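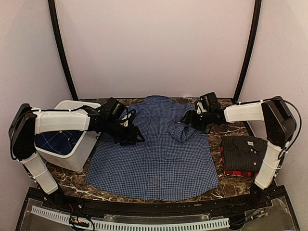

Okell Shirts Customer Help
Ticket 4000: Wrong sleeve length after alteration, Koppel overshirt
Status: Closed
Opened: July 2024

Customer message

Hello there! First of all, I do love your shirts, and I've been wearing the Koppel overshirt since March with pretty much everything I own (the olive one, size medium, over a white tee, over a thin turtleneck, you name it). So when I ordered a second one in rust I asked for the sleeves to be shortened by an inch, same as last time. It came yesterday and the left sleeve is perfect, but the right one comes down almost to my knuckles. I tried rolling both cuffs to hide it and I just look like I'm about to wash dishes. I was hoping to wear it to my brother's rehearsal dinner. What can we do?

Reply from Liesbeth Hendriks, Alterations Desk

Hi, and thank you so much for writing, and for the kind words about the olive one! I'm very sorry about the sleeve. I pulled up your order and the alteration note is there, one inch off both sides, so the mistake is ours and you won't pay a cent to have it put right.

Before I send you a label, could you do one little thing for me? Button both cuffs, lay the shirt face up on a table, smooth it out with your hands and measure each sleeve from the shoulder seam to the end of the cuff. Please don't pull on the fabric while you measure, it has a bit of give and the tape will fib to you.

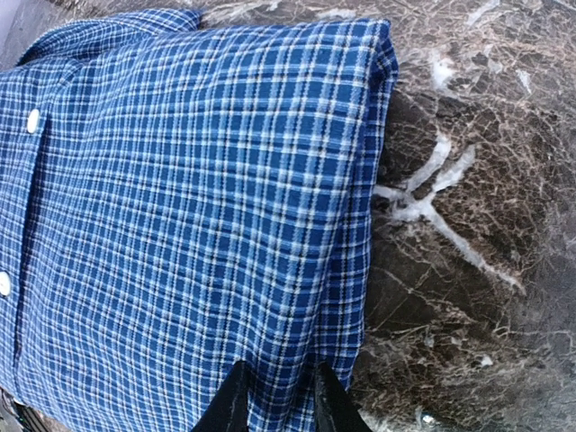
Blue plaid shirt laid flat, collar and button placket.

Customer message

Done! Left is 23 and a half, right is 24 and a half. I measured twice and then made my husband do it too.

Reply from Liesbeth Hendriks

Wonderful, and please thank your husband. That is exactly one inch, so the right sleeve was simply skipped. I've emailed you a prepaid label for our Skirnbridge workroom. Tuck the packing slip into the chest pocket and leave the cuffs buttoned. The work takes 4 days once it's on the bench, and I've put a rush note on it for the dinner.

If you'd like something to wear in the meantime, I'd go with your olive one and dark trousers, with the collar open. It's a lovely look for a summer evening too.

Internal note

Received at bench 290. Right sleeve shortened one inch, cuff reset, pressed. Left sleeve not touched. Sent back by express, charge to us.

Customer message

It's here and it fits like a dream! I'm wearing it with cream chinos and my Zereneck loafers. Please close the ticket, and thank you, Liesbeth!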